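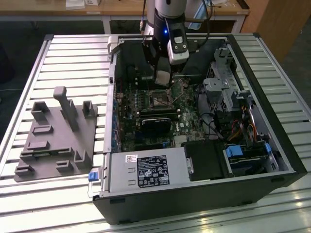

Re: [workshop-list] Open day at Zetthorpe: was it worth the train fare?

June 12, 2025
Posted by: list member, Goreck branch

List home | Threads | Previous | Next | Search

> I couldn't get to the Zetthorpe open day as I was on shift. Did
> anyone go? The leaflet promised a robot that takes old computers
> to bits, and I'd like to know whether it does or whether there's
> a chap with a screwdriver behind a curtain. Also, is it worth
> us asking for a group visit?

I went. No curtain, and the tea was free, so I have few grounds for complaint.

The computer job was the one with a crowd round it. They had a black desktop tower on its side on the bench with the panel off, and the arm came down from above with its fingers pointing into the case, over by the processor. Next to the case was a grey 3D-printed plate full of pockets and slots. I asked what went where and was told the layout had changed since the leaflet was written. There are two little lenses on the wrist by the gripper, which the children decided were its eyes, and I heard no better explanation all afternoon.

As to whether it does the job: bits of it. The memory came out cleanly on the second go. The lever on the processor socket took so long that the man next to me went off, ate a sandwich and came back without missing anything. I've done the same job at my kitchen table in less time, but with more swearing. They said they'd run over 600 attempts at that lever since they started, and I believed them — the staff had the look.

It doesn't do cables yet. I asked, and got a long answer about cables.

The Llewellyn stand next door was sorting screws by size. Quick, noisy and oddly restful. Prundier had a nice banner and a bowl of mints, and their machine was "being updated", as it was last year.

On the group visit, yes, I'd ask. They take parties of up to 70 but the room with the bench gets tight well before that, so I'd go with a small lot and book a morning. The next dates are in August. Parking is round the back by the loading bay, whatever the map says. If you have a dead PC with its screws still in, they'll take it off your hands, though they turned down mine from 2000 on grounds of weight.

I can put a list of names together if people reply here by the weekend. Off-list is fine too, but I lose those.

Contact the list owner | Copyright remains with individual posters | Back to top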